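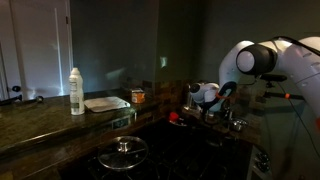

# Keeping Things Within Reach: Counter Use in a Dark Kitchen

Project report, Ploneo housing studio
Submitted 15 September 2020

## 1. What we looked at

The project asked how a granite counter is used in a kitchen with little light, and whether small changes in where things stand would make cooking and cleaning up easier. We worked in the Kemov kitchen. It has a dark stone counter that runs to a sink in the back corner, a tiled backsplash in browns and grays, and a gas cooktop with cast-iron grates. The wall above the tile is dark gray-green, so very little light comes back off it.

We kept a log for four weeks in March. Each entry gives the task, what was already standing out, and what had to be moved before the task could start. The log has 71 entries. We did not record short visits, such as filling a glass at the sink.

## 2. The cooktop

Most of the moving was done near the stove. Pots that are finished stay on the back burners while the front ones are in use, and anything going into a pot has to be brought in over the grates. A lidded pan at the back is fine as long as it doesn't need stirring. When it does, the lid needs somewhere to go, and the nearest free place is often already taken by a plate of food on the counter behind the stove.

The window helps during the day. Daylight reaches the back of the cooktop but the inside of a dark pot is still hard to read, and pale food shows up much better than dark food. Several log entries mention leaning in to check whether onions had browned -- with a flame going on the next burner this is not a good habit.

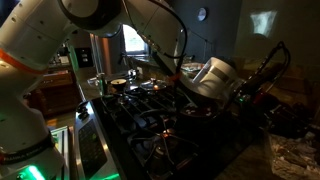
## 3. The counter

We measured one patch of counter, the part people said they used for chopping, before and after clearing. With everything left out, the free area was 517 square centimeters. With the board leaned against the wall and the small things pushed back, it was 2,644. The difference surprised us, as the things on it are not large.

The items that stayed out most often were:

- a white bottle, kept near the front edge
- a flat, light-colored board
- a small container with an orange and white label, kept back toward the tile

The white items were easy to find. Dark utensils laid flat on the stone were not, and they turned up in the log as "missing" when they were on the counter the whole time. The polish makes this worse. Streaks of light from overhead cover the speckled surface, and a dark handle gets lost among them. 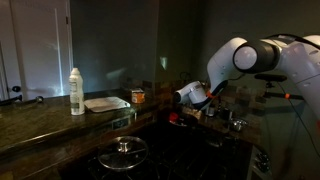

## 4. Changes we tried

1. Dark utensils go on the board or in a jar, never directly on the stone.
2. The bottle moves to the back when chopping starts.
3. The board stays flat only while it is being used.
4. One clear space is kept beside the stove for a hot lid.

The first change was followed nearly all the time. The third was not. People put the board down flat after rinsing it and left it there, and we stopped reminding them in the last week.

We also planned to test a lamp under the cabinet, using a clip-on model from Kılıçarslan, but it did not arrive before the log ended.

## 5. Comments on the draft

We sent the draft to the Musitz reading group and asked mainly about the sections on the counter and the changes.

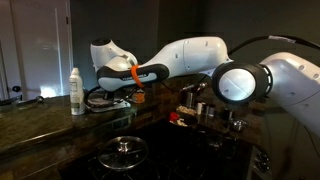

Alina Barbu wrote that the clearing figures were useful but that we had treated the front edge as wasted space. In her view a bottle that gets picked up every time the counter is wiped belongs at the front, and moving it to the back only means reaching over the food to get it. She suggested assigning it a spot at one end of the counter and running the log again with that as the only change.

We agree with the point about reaching. The second change in section 4 should be read as untested for cleaning tasks, as most of our entries were about cooking. The log sheet is in the appendix, with a blank column added for where the bottle was standing.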